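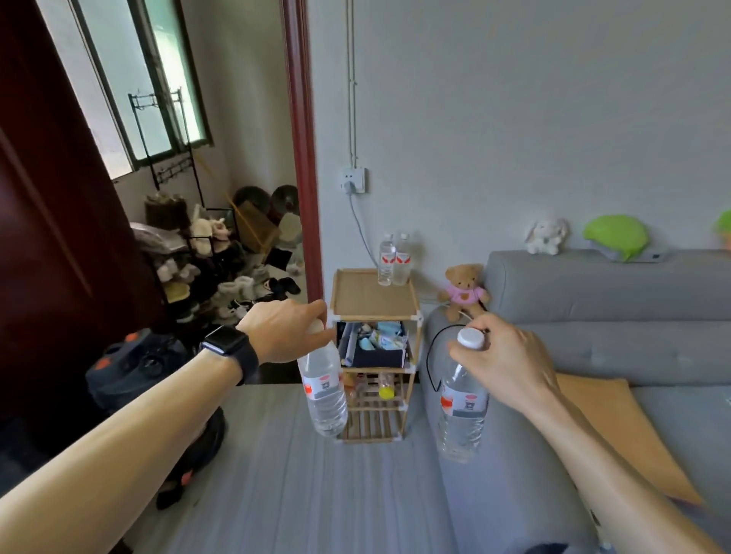 Figure 3. Head-camera view from a two-handed episode in the household set. Each hand holds a bottle by the neck; two more of the same type stand on the top tray of the shelf unit.

3.2 Collection of two-handed episodes

The household part of the Javument set was gathered in lived-in homes in and near Gardale. Earlier trials in the Arkero test room gave clean recordings, but policies trained on them did poorly once the background changed. We therefore asked participants to leave their rooms as they were. Furniture, shoes, toys and cables stay in view, and no attempt was made to standardise wall colour or lighting.

Each participant wore a head-mounted camera and worked from a short written instruction naming the objects and the surface involved. The instruction did not say which hand to use, or in what order objects should be handled. Participants were asked to work at their normal speed and to keep both hands in view where possible. Watches and other wrist-worn items were allowed, as in Figure 3, where a black smartwatch is worn on the left wrist. Masking these items was tried in March and dropped, as it removed parts of the hand near the wrist and made the pose estimates less stable.

The bottle task is used here to show the labelling problem. A bottle held from above hides its own cap to a varying degree. In Figure 3 the white cap of the right-hand bottle can be made out between the fingers, while that of the left-hand bottle is fully covered. Labellers mark the grasp region on the neck in both cases and set a separate flag for cap visibility. Objects of the same type that are not being held receive their own instance numbers — without this, the tracker tended to swap identities when a hand passed in front of the shelf.

Clear plastic was a further source of error. Depth estimates through the body of a filled bottle were unreliable, and we fitted the bottle pose to the label and neck only. Frames in which neither could be seen were kept for the image encoder but left out of the action loss.

After filtering, the two-handed part holds some 4,000 episodes, recorded in 176 rooms. Of these, 899 episodes were set aside for testing, with no room shared between the training and test portions. The split was fixed on June 15, 2018 and has not been altered. Hand positions were converted to gripper targets with the Shenoy retargeting tool, using the midpoint between thumb and forefinger as the tool centre. Finger spread was mapped to gripper opening by a linear rule, with a separate scale for each participant.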